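Leave Your Shoes at the Door, and Put Something Good There

I have become a shoes-off person, and like most converts I want everybody to come along. My apartment in Bruvby has 13 square feet of entryway, if you count the part the door swings over, and I now think it's the best part of the whole place. I love it more than the kitchen, and I spent real money on the kitchen!

I grew up in a house where you walked in wearing whatever you had worn to school, straight over the carpet and up the stairs. We weren't messy people. It was just how things were done, and if a friend took off their shoes at our door my mother would tell them not to bother. Then I moved into a building where every landing had a row of boots on it from October on, and I felt like I'd walked into a town that had agreed on something very sensible without me.

The usual case for taking your shoes off is dirt, and sure, dirt. I sweep half as often as I used to. But dirt is the dull part of it. What I like is the minute it takes. You come in with your head full of the bus and the email you should have answered, and you have to stop, bend down, and do something with your hands. By the time you stand up you're home. I never got that from dropping my keys in a bowl.
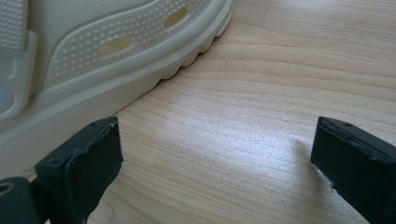

So my argument goes further than "take them off." I think the shoe you change into deserves as much thought as the shoe you go out in. People will read reviews for a week before they buy running shoes, then spend every evening of their lives in a pair of flattened slippers that came free from a hotel. Why? You wear the running shoes three hours a week if you're being good. You wear the house shoes while you cook, take out the recycling, talk on the phone, stand in front of the fridge deciding nothing.

My own rules are simple. A house shoe should go on without hands. It should be easy to rinse under the tap. It should be fine for a quick trip to the mailbox, and it should look a little bit silly, so you're never tempted to wear it to dinner. Clogs do all of this, which is why I'm so fond of them, and I don't care one bit that my sister calls them hospital shoes.

I know the other side. A friend in Rellier has two toddlers and a dog and says that a shoes-off house is for people who leave home once a day. She goes in and out forty times before lunch, and if she stopped to change each time she would never reach the car. Fair enough! I stayed with her for a week in January and by the second day I was walking through her kitchen in boots like everyone else. It was fun, in a vacation sort of way.

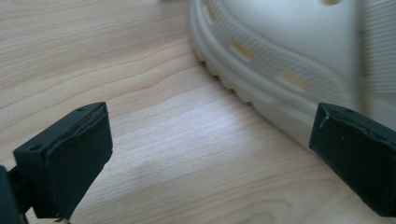 Then there's the guest problem, and I take it seriously. Nobody should be made to show a holey sock to people they've just met. I once went to a housewarming in Primgate where a printed sign on the door said NO SHOES PAST THIS POINT, with an arrow, and all of us stood around on cold tile for the rest of the evening like kids at a swimming lesson. That's a terrible way to welcome anyone. If you want people's shoes off, you owe them something warm to put on.

I keep a basket with 2 pairs in each of the common sizes, washed after every visit, and I never ask. I just let the basket sit there. Most people look at it, look at my feet, and start untying. The ones who don't are welcome to walk right in, and I'll mop later. My uncle has never once taken the hint and he's still my favorite person to cook for.

You need a place to sit, too. This matters more than the basket. Watching a grown man hop on one leg with a hand on your coat rack is bad for him and worse for the coat rack. My stool came from the Etim flea market and it's ugly and slightly too low, and it gets used more than the couch. 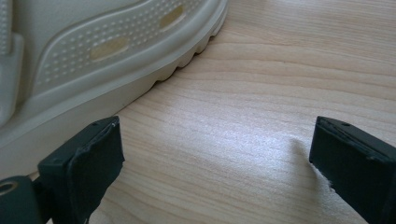
What would I change in the world, given the chance? I'd start with floor plans. I looked at a lot of apartments before I took this one, and in most of them the front door opened right into the living room, as if people arrived by magic with clean feet and empty arms. One had 662 square feet, a wine fridge, and no spot at all for a wet umbrella. I'd trade the wine fridge for a yard of tile and a hook, and I like wine.

If you rent and you're stuck with a door like that, you can still fake it. Put down a mat that's bigger than you think you need. Get a tray with a lip for the winter boots. Hang a hook at a height a child can reach, even if you have no children, since short guests exist. And then go buy yourself some truly comfortable house shoes in a color you would never wear outside, and put them where your feet will find them when you come in tonight with the groceries.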